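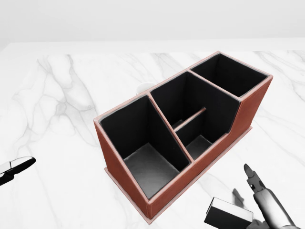
Ziver is a simulated test bench for comparing robot grippers, arms, cameras and controllers on small tabletop tasks. It was developed by the Odside laboratory with the engineering firm Gremach, and is used mainly to choose an end effector before any hardware is bought. The first public version was released on April 25, 2018.

Background

Odside had earlier compared grippers by bolting each one to the same physical arm and repeating a fixed set of picks. Changing a gripper meant new mounting plates, new cabling and a fresh calibration, and results from one week were hard to set beside those from the next. Bohumila Kopecký, who led the work, proposed moving the first round of comparison into simulation and keeping the physical arm for the short list. Gremach supplied the arm models and wrote the controller interface. The first trials within the laboratory were run in March.

Design

Each Ziver task has a table, one or more objects and a robot with two arms. The arms are treated as separate units, so a different end effector can be fitted to each. The surroundings are kept plain, usually a light wall behind a table, so that a change of background does not alter the camera results. Table surfaces can be swapped. Marble is one of the harder settings for the cameras, as pale objects show up poorly against it and the veins can be mistaken for edges.

A controller under test receives the camera views and the joint positions and sends back joint targets. It is not told where the objects are. The same controller can be run with different grippers, or several controllers with the same gripper, and the two kinds of comparison are reported in separate tables.

The organiser task

The best known of the Ziver tasks uses a desk organiser with three compartments, brown on the outside and black inside. The robot has to reach into a compartment and take out whatever has been placed there. The organiser is normally set at an angle to the table, which means that neither arm can approach with its fingers square to the walls unless the wrist is turned first.

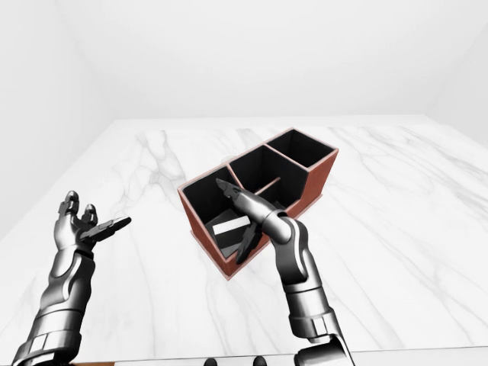
The task separates grippers by shape more than by strength. A wide two-finger gripper may hold a small block well in the open but touch the compartment wall before its fingers have closed. Slim fingers go in more easily and are less steady when they meet a flat object lying at a slant. Hands with jointed fingers can curl round an edge, although they take up more room above the opening and can hide the object from an overhead camera. Thin rods lying across a compartment are treated as a separate case, as they can be taken from above without reaching inside.

Contact with the organiser is allowed but recorded. A run in which the organiser is pushed out of place is marked as failed, even if the object is then lifted.

Scoring

A run is limited to 60 seconds. Three values are recorded: whether the object was lifted clear of the rim, the time taken, and the largest force applied to the walls. Averages are given for each pairing of gripper and controller. No single overall score is published. Kopecký argued that one figure would hide the difference between a slow, gentle gripper and a quick one that knocks things over.

The first full comparison covered 1,627 runs. The best pairing lifted the object in 88 per cent of its runs, using a two-finger gripper with narrow tips and a camera mounted at the wrist. With the wrist camera replaced by a fixed one, the same gripper fell behind two others. Most of its failures came in the deepest compartment, where the fixed camera lost sight of the fingertips.

Limitations

Ziver models friction with one value for each material. Leather, card and soft fingertip pads all behave more evenly than they would on a real bench, and grippers that depend on a yielding surface tend to be rated too highly. Cable drag and wear are left out. Reflections on glossy arm covers are drawn but have no effect on the depth readings, so camera results are also likely to be somewhat generous.

Related work

The Havlíček bench, also from Odside, is a physical counterpart with a single arm. It uses the same timing rules and is used to check results for grippers that have been short-listed in Ziver.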